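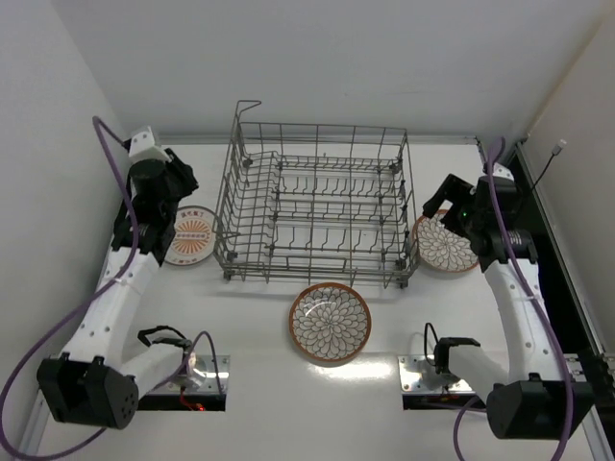 Light in Student Kitchens: My Project Report
Treasa Rafferty
Supervisor: Bríd Mac Carthaigh
Handed in Sep 3, 2020

I got the idea for this project while peeling carrots in the dark. Our kitchen faces north, the one window looks onto a wall, and the ceiling light sits directly behind your head when you're at the worktop, so you spend the whole time chopping in your own shadow. I moaned about it so much that my housemate Kieran Ó Riain told me to go and measure it or stop talking. So I measured it!

My question was a simple one: does the colour of the surfaces in a kitchen change how much light reaches the place where you work? I knew white would win (everybody knows that), but I wanted to see by how much, and whether a shiny finish was any better than a dull one.

I borrowed a light meter from the department and visited 28 student kitchens during June. In each one I put the meter flat on the main worktop, took a reading with the lights on and another with them off, and wrote down the colour of the walls and the worktop and the type of bulb. I also asked whoever was in to fill in five questions about how they found the light. Byung-chul Ma helped me with the wording, as my first go at it was far too leading. "Don't you find it gloomy in here?" was one of mine.

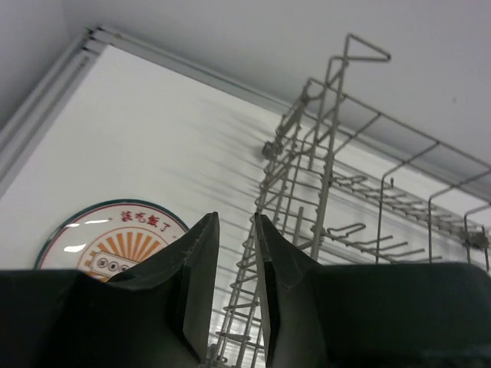
Finish gave me much more trouble than colour did. I'd planned to sort everything into gloss and matt, and then spent ages squinting at cupboard doors that were a bit of both. Shading helped me in the end. The two dark green-grey fingers in the photo are a good guide to what I mean by matt: the highlights along their upper edges are soft, and the inner faces go darker. On a gloss door you'd get a hard bright streak instead, and that streak moves as you walk past. The big tilted white panel behind them shows the sort of plain pale surface I was hoping to find in every kitchen, and mostly didn't.

The kitchens with white walls came out brightest nearly every time, even the small ones. The best reading I got anywhere was 1000 lux, in Kobe Declercq's place, on a worktop right under a south-facing window. I nearly left it out as a fluke, but I went back and got the same again. At the other end were two basement kitchens with dark brown tiles, where people were cooking by the light of the extractor hood.

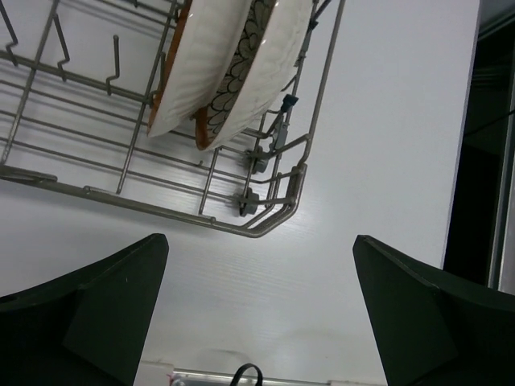
Gloss made hardly any difference to the meter, though it made a big one to the people. Several wrote that shiny worktops gave them glare in the evenings, and one person in Kobe's house had covered theirs with a tea towel. I hadn't asked about glare at all, so all of that came out of the space for comments, and I wish I'd given it a question of its own.

There are things I'd do differently. I took my readings at whatever time people would let me in, so the morning kitchens and the evening kitchens aren't really a fair match. I should also have noted how clean the windows were. Ours got a good scrub after I'd finished and I'd swear it's brighter, but by then the meter had gone back.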